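Un robot de trottoir monté au garage

214 partages | 8 commentaires

Le Mokoena est un petit robot roulant d'extérieur, assemblé à Nanport dans un garage particulier. Châssis en aluminium, quatre moteurs à balais, carte de commande Graltavo, batterie fixée sous le plateau. Le dossier de montage compte 33 étapes. La plus longue reste le câblage des codeurs, repris deux fois à cause d'une masse mal placée.

La navigation repose sur la vision seule, et l'ombre des arbres en est la principale difficulté. Sur du béton clair, une tache sombre à bord net ressemble à un obstacle. 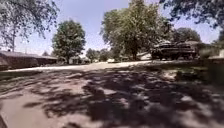
Le premier réglage du seuil de contraste arrêtait le robot tous les deux mètres. Le second laissait passer les bordures. Le compromis retenu compare 8 vues successives avant tout freinage, au prix d'un retard de 200 millisecondes.

Sur la chaussée, l'absence de marquage oblige à prendre les bordures comme repère latéral. Une voiture en stationnement masque ce repère. 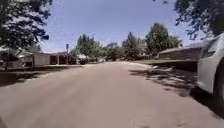
L'estimateur prolonge alors la dernière droite connue. Le logiciel, dérivé de la bibliothèque Morkum, tient en 1076 lignes. Prochaine modification prévue en octobre : un support moteur plus rigide à l'arrière.

Partager | Commenter (8)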